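Week 9 handout: Hand grips and why we argue about them
Instructor: Araceli Barrera

Read Escobedo, chapter 2, before class. Last time 13 of you had plainly read the chapter title, and we got through the hour on charm alone.

Where we left off: a handle is a promise about where the force goes. Push a cart from too low and your back does the steering. Push from too high and your wrists do it, then complain for a week.

Terms you need:
Power grip: the whole hand wraps around. Hammers, railings, the bar on the bus.
Pinch grip: thumb against fingertips. Keys, coins, other people's french fries.
Hook grip: fingers curl, thumb goes on vacation. Suitcases and grocery bags.

Handle height. Cunico wants the handle near elbow level. Droslow wants it lower and has written 300 pages to say so. You may side with either on the exam as long as you show you know what the other one said.

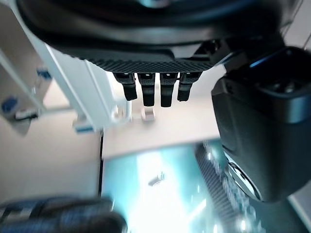
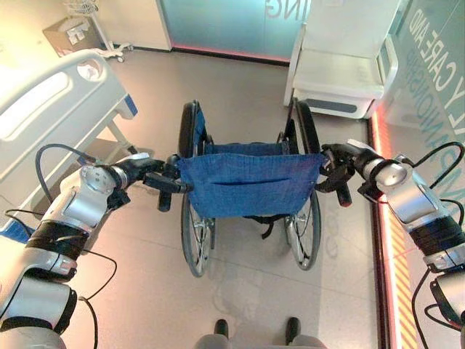 Handle thickness. Too thin and the load digs into the palm. Too thick and the fingers can't close, so you squeeze harder to make up for it and tire sooner. Soft covers spread the pressure but wear out, usually on the side you use most.

Slopes. Going up, you push. Going down, you are the brakes, a job few people train for. Work through the ramp problem in Sirov using the 40 pound load, and draw the arrows. Arrows without labels get no credit, however handsome.

Due Friday: one page on a handle you dislike. Name the grip it asks for and the grip you end up using. My office door knob has been done.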